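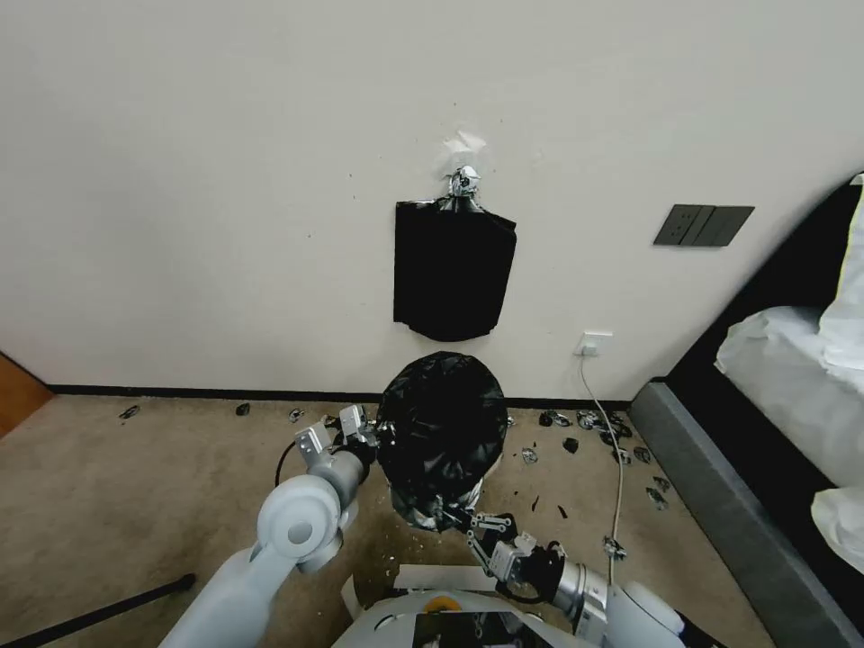
PISCOMBE, 2023-08-07

Stirico changed the way it sets transaction fees in January. Seven months on, the people who run its validators are still arguing over the block size target, the one number in the new scheme that the protocol cannot work out for itself.

Under the old rules a sender named a fee and waited. Validators sorted the queue by fee per byte and filled each block from the top. Wallets guessed at the going rate by reading recent blocks, and most of them guessed high. The cost of a plain transfer could double between one block and the next without any change in the number of people trying to send one.

The new rules split the fee in two. A base fee, set by the protocol, is destroyed. A tip, set by the sender, goes to the validator who builds the block. When a block is fuller than the target, the base fee for the next block rises by up to 6 per cent. When it is emptier, the base fee falls by the same rule. The target is 50 per cent of the maximum block size.

"The step size is easy to defend, you can run it against old traffic and see what it does," says Joni Laitinen, who wrote the fee module in the main Stirico client. "The target is a guess about traffic that hasn't happened yet."

A target of half the maximum leaves room for bursts. It also means that a validator must buy disk and bandwidth for full blocks while being paid, on an ordinary day, for half-full ones. Larger operators spread that cost over many customers. Small ones can't. 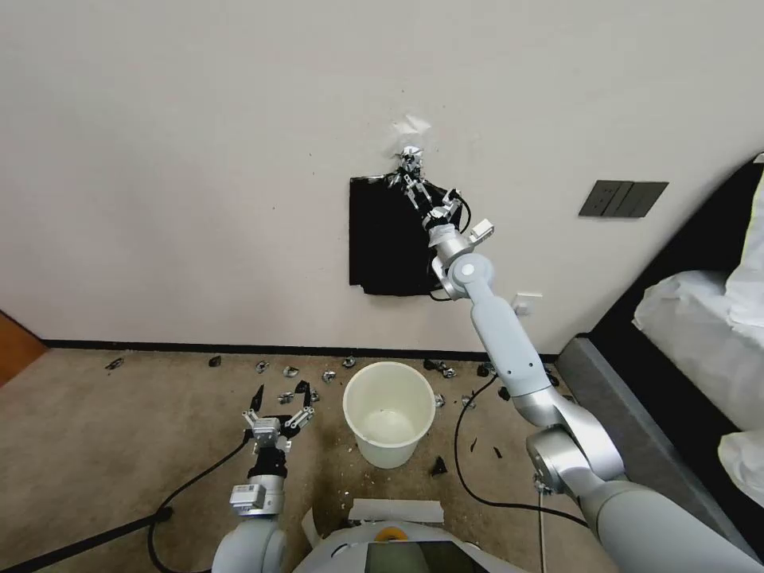
Stella Lyimo runs a single validator on a rented server and publishes her costs. Before the change, fees made up a third of her income and new coins the rest. Tips now bring in less than a tenth. Her storage bill has grown in the same period, as cheaper transfers brought back users who post small batches of data to the chain and never read them again.

Her proposal is to raise the target to 82 per cent. Blocks would run closer to full, the base fee would start climbing later, and more transactions would be carrying a tip at any given moment. The maximum block size would stay where it is, so the hardware requirement would not move.

Laitinen's objection is about recovery time. With less headroom above the target, the base fee has less excess to measure. The largest possible rise per block is unchanged on paper, but a queue takes longer to drain when each block can absorb only a little more than normal. In his test runs a sudden rush of withdrawals from an exchange left ordinary transfers waiting well past the point where most wallets show a warning.

Stosach, an exchange that batches its Stirico withdrawals, has taken no side. Venla Vuorinen, its head of settlement, says the fee estimate matters more to her than the fee. Under the old rules her software resubmitted stuck batches several times a day. It now sets a ceiling, adds a fixed tip, and 97 per cent of batches are included in the next block. She would accept a higher target if the same ceiling logic went on working.
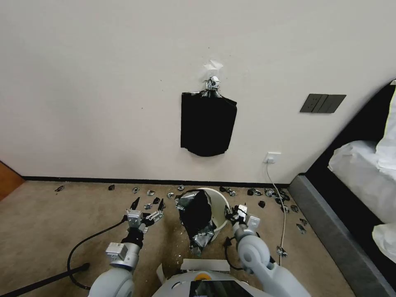

Black bag on the wall, with the light switches and a socket to the right.

A third position comes from Niskanen, a firm that audits client software. Eino Kuusisto's report for the firm suggests letting the target drift. Validators would signal a preferred value in each block header, and the protocol would move a fraction of the way towards the median. Similar signalling already exists for the gas limit on other chains, and Kuusisto notes that it has tended to be used rarely and in one direction.

The report lists two faults in its own idea. Signalling costs nothing, so an operator with many validators can push the median steadily without giving anything up. A moving target also makes the base fee harder to test, as every client must agree on the rounding at each step. Two clients that differ in the last digit will split the chain.

Godelieve Hendriks maintains the second most used client and has already found one such difference, in a branch that never reached release. Her code rounded down after multiplying. Laitinen's rounded down before. The test vectors did not cover the case, and have since been extended to do so.

Hendriks wants the rounding rule written into the specification before any change to the target is put to validators. Her draft text is open for comment, and both client teams have agreed to freeze the fee code until it is merged.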